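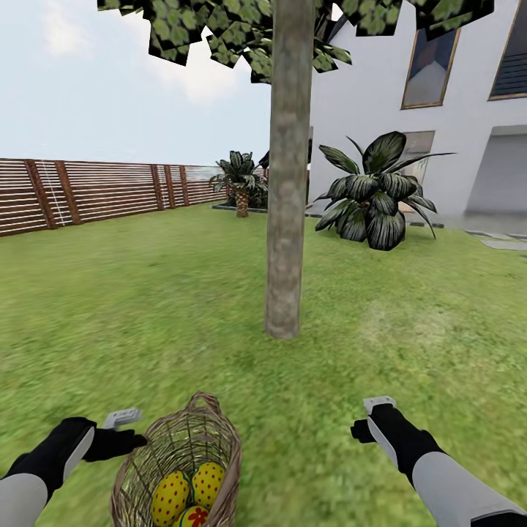
Zeyu Shen thinks I am three years behind. My December column said no machine on sale or close to sale could do a household chore from beginning to end, and the reply was short: the chores are being done already, in simulation, by the thousand, and the hardware is a matter of money. Zeyu would give it until the next time I replace my dishwasher.

I bought the dishwasher two years ago, so that is a fairly generous deadline. I still don't think it will be met, and I want to go through why, since a lot of readers wrote in on Zeyu's side.

Start with what I mean by a chore. Picking up after a kids' party is a chore. So is emptying the dryer, or restocking the bin of quarter-inch washers at the end of an assembly bench. A chore has a start that somebody has to notice, a middle with a lot of small decisions in it, and an end that somebody has to judge. Most of what gets shown to the public as robot housework is a piece cut out of the middle. The towel is already flat on the table. The cup is already on the counter with the handle facing out.

I worked eleven years in a plant that made latches and hinges, so I have some feeling for the middle. We had a Stergiou arm on the packing line, and it was good. It put latches into trays all day and it did not get tired or bored. One shift it placed 1,002 trays with no stop. The next morning a supplier sent the same trays with a slightly different lip, and the arm crushed the corner of every one until a woman on the line hit the button. She then packed by hand for the rest of the day at a pace close to the arm's. She had never seen the new lip before either. She looked at it once and moved her thumb over.

That thumb is most of my argument. People who have not worked next to these machines tend to think the hard part is strength or speed, or maybe vision. Those have all come a long way. The hard part is the small correction, made without stopping, by someone who has handled ten thousand other things and can borrow from all of them.
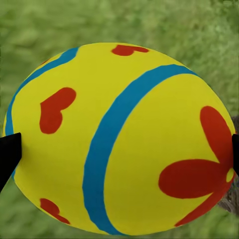

Grip is where I would tell anyone to look first when they are shown a new machine. Ask how many kinds of object it can pick up, and then ask what happens when the object is hollow, or greasy, or has a cat hair on it. The picking itself is often fine. An egg with hearts and a flower painted on it, held end to end between two black fingers over the grass, is a perfectly decent hold, and I would not have set my fingers much differently. But a simulated egg only has the shell somebody gave it. Whoever built it had to choose how heavy it is and how much it slides, and the real ones in my yard are whatever they are. Some are plastic and pop open at the seam. Some are boiled, and at least one every spring was supposed to be boiled and wasn't.

Zeyu's answer to this is that you vary the simulation. Make the egg heavy in one run and light in the next, make it slick, make it soft, tilt the ground, and after enough runs the machine has seen a spread wide enough to cover the real yard. I think this is a good answer. It is the best one I got, and I would rather see a machine learn on a thousand drawn lawns than break things in somebody's kitchen. Practice that costs nothing to reset is worth having. When I trained new people at the plant, I gave them a tray of scrap parts before I let them near the line, for the same reason.

Scrap parts only got them so far, though. Sooner or later they had to stand at the bench with a foreman walking past and a box that had been taped wrong. Some who were quick on scrap were slow on the line for weeks.

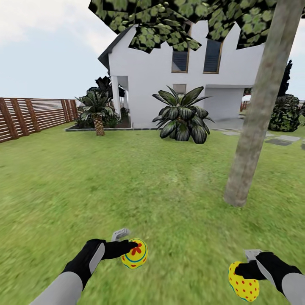

The other half of a chore is knowing you are finished, and I hear very little about it. Say the job is to clear the yard. A machine that has been told there are six things out there can stop at six. A parent has to stop when the yard looks clear, then remember that the youngest likes to hide things behind plants, and go back out. At the plant we called this closing the job. It was the last skill people picked up, and we paid more for it.

Two companies are now selling against this problem, or saying they are. Sevon will lease you a two-armed unit for a stockroom, with a person in a call center who takes over when it gets confused. I spent a morning with one at a Clitine warehouse. It handled 463 items while I was there, and the call center stepped in on 107 of them. The sales manager was pleased with that number, and for a stockroom maybe he should be. The items that gave it trouble went to a side shelf, and the shelf got bigger, and after lunch a young man emptied it by hand.

Womum is aiming at homes, with a machine for laundry and general tidying. I have not been allowed to see it do either outside the company's own demonstration apartment. I asked if I could bring a bag of my own laundry. They said they would get back to me.

None of this means the work is wasted. A robot that does three quarters of a stockroom is useful to the owner of the stockroom, and the hourly cost is coming down. If you have a floor where the same forty parts come in the same forty boxes, buy one, and keep the woman with the thumb on the payroll. A house is a different case. A house has no side shelf. Whatever the machine gives up on stays on the floor until you pick it up yourself, and by then you have also had to go find out what it skipped.

I would change my mind for something fairly modest. Send a machine to a house it has never been in, on the day after a birthday, with no one in a call center. Give it the whole afternoon. It can be slow and it can drop a cup. When it decides it is done, I will walk through the rooms and the yard, and if I can sit down afterward without picking anything up, Zeyu gets a column in this space to write whatever he or she likes about me.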